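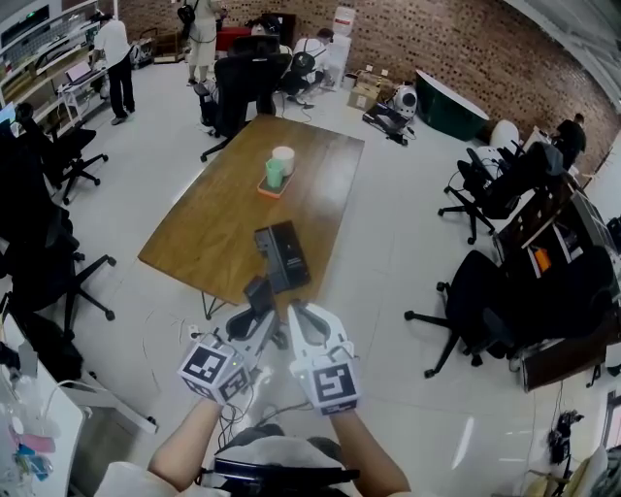
The Wallin hand-held gripper set is a pair of grippers for recording two-handed work at an ordinary table. It is sold by Illomton and can be tried at our open day on Sun 11 April at the Predport workshop. The operator holds one gripper in each hand and does the job the way it would be done without them. Each gripper carries a black-and-white marker block, and thin black cables run down from the hands. The cups on the orange tray make a good first task: pick one up, move it to the near end of the table, put it back on the tray. Most visitors should be comfortable with that after a few tries.

What is in the set

Left and right gripper
Marker blocks, fitted and checked before shipping
Cable set
Hard case with foam insert
Printed setup guide and one spare pair of grip pads

Part number 3237. The left and right grippers are not interchangeable, and replacement parts must be ordered for the correct side.

Using the set

Stand facing the table with your elbows slightly bent. Hold the grippers level and close the jaws slowly for the first few attempts. A session at the open day lasts 10 minutes, including the time it takes to get the cables sorted out. People who wear long sleeves may want to roll them up.

Keep the marker faces clean and do not put stickers or tape on them. A dry cloth is enough. Solvent cleaners will lift the print.

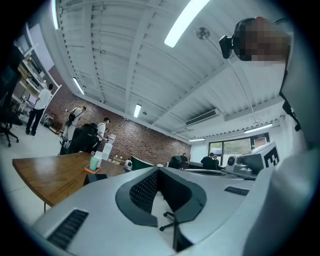 Marker on the gripper housing, with the work table beyond.

The set does not need a dedicated room. Normal overhead lighting is fine, and so is daylight from windows, although direct sun on the table should be avoided. Other people can move around in the background during a recording. Leave enough clear floor for the operator to step sideways, and push office chairs back before starting. Chair bases are the usual thing that cables catch on.

Open day at Predport

Doors open at 10. Demonstrations run through the day and visitors can watch or take a turn. The sessions are led by Ottar Rustad, who also teaches the Zukness operator course. He will go through picking up, placing, handing an object from one gripper to the other, and what to do when an object slips.

Places for hands-on turns are limited to 18. Watching does not require a booking. If you have a small object from your own line of work that you would like to try, bring it along. It should be dry, clean and light enough to lift with one hand.

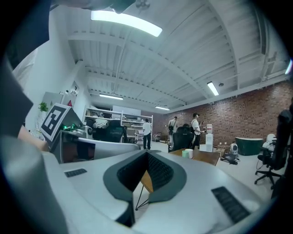
Gripper jaw with grip pad, seen from close behind.

Grip pads are the only part we expect customers to replace regularly. In our own workshop a pair lasts almost 90 hours of table work, less if the objects have sharp edges. Pads push into place and no tools are needed. Change both pads on a gripper together.

Ordering

Sets ordered at the open day will ship in June. Orders placed later go into the next batch, and we will confirm a date by email. The Zukness operator course is booked separately and can be held at Predport or at your own site.

For a written quote, send us the part number, the number of sets and a delivery address. Spare pads, cables and cases can be added to the same order.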